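Bench Notes | Worktops & Enclosures

July
By Nilton Chávez
3 min read

Laminate tops inside framed enclosures

Several readers have written in about replacing the worktop in a framed enclosure without taking the whole frame down. The job is mostly measuring. The top sits inside fixed walls, so an error that would disappear under an overhang on an open bench ends up as a visible gap or a panel that will not go in.

Measure the opening at the front, the middle and the back, and again on both diagonals. Take the measurements at the height of the finished surface, not on the supports, as wall panels often bow slightly between posts. Work from the smallest width. On the Tremstead units we allow a gap of 4 mm per side, which leaves enough room to lower the panel at an angle and get a plastic wedge in later if it has to come out.

Posts need separate attention. Extrusion in the back corners usually stands inside the line of the walls, and the panel has to be notched around it. Make a cardboard template for each corner and mark which face is up. Cut the notches with a fine-tooth blade from the back of the panel, and seal the cut edges before fitting. Raw board inside a notch is hard to reach afterward and takes up moisture every time the surface is wiped. 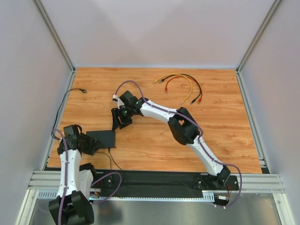

Wood-grain laminate top between pale gray walls, with aluminum extrusion posts at the back corners.

Decide on grain direction before ordering. Grain running across the width makes a wide top look wider and hides light scratches made in the same direction. It also limits how the panel can be cut from the sheet, so check the layout with the supplier. Agudelo charges for the full sheet either way, and our last order came to 393 dollars with both long edges banded.

A front rail should be fitted after the top, with its upper face level with the laminate or slightly below it. Standing proud, it catches crumbs of swarf and cable ties and makes the front edge slow to clean. Run the bolts in finger tight along the whole length, check with a straightedge, then tighten from the center outward. Side rails follow the same order. We set the driver to 4 Nm for the T-nuts and have had none work loose – older frames with worn slots may need new nuts first.

For cleaning, Surkadon wipes or plain water with a drop of dish soap are enough. Keep solvent off the edge banding. Grooved rail collects dust that a cloth only pushes along, and a stiff brush followed by a narrow vacuum nozzle clears it faster.

The measuring sheet has been revised and now has a line for each post notch. Ask the Kelto counter for form 44. Older copies can still be used, but write the notch sizes on the back and note which corner each belongs to. The counter is open until noon on Saturday.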